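Spent most of this week on the grasp planner for our bin picking cell at Edbridge. Posting notes as a thread in case they help anyone doing the same thing with small shiny parts.

1/ The part is a small push-pull solenoid. Blue coil, metal frame, spring on the plunger, forked tip. Easy for a person to pick up. Hard for our depth camera, which returns holes wherever the metal is polished.

2/ Old pipeline: segment the part, fit a box, close on the middle of the box. The spring and plunger kept pulling the box center up, so the planner wanted to grab the spring. Bad idea on a part that has to move freely later.

3/ New pipeline: Clevasar (our planning package) now takes a keep-out region per part. I marked everything above the end plate as off limits. Candidates that touch it get dropped before scoring.
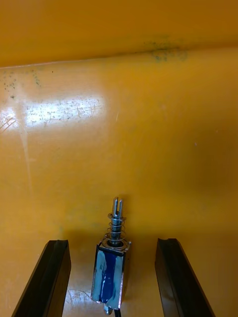
Wrist camera view. Fingers open, solenoid between them, a little closer to the left one.

4/ That offset matters. If one finger touches first, it can push the part before the other one arrives. I added a centering step that measures the gap on each side in the wrist image and shifts the gripper before closing.

5/ The yellow bin was its own problem. Glare on the plastic showed up as a false edge in the gap measurement. Lowering exposure helped some. Masking by color helped more - blue against yellow is about as easy as it gets.

6/ Numbers: 2866 logged wrist images, 664 of them hand labeled. I hold out 300 for testing and don't touch them when tuning.

7/ Centering runs as a separate node, so you can turn it off and replay a log without it. I should have built it that way in April.

8/ Still open: parts lying on their side. The keep-out region is fine but the approach angle gets too close to the bin wall. Trying a tilted approach next.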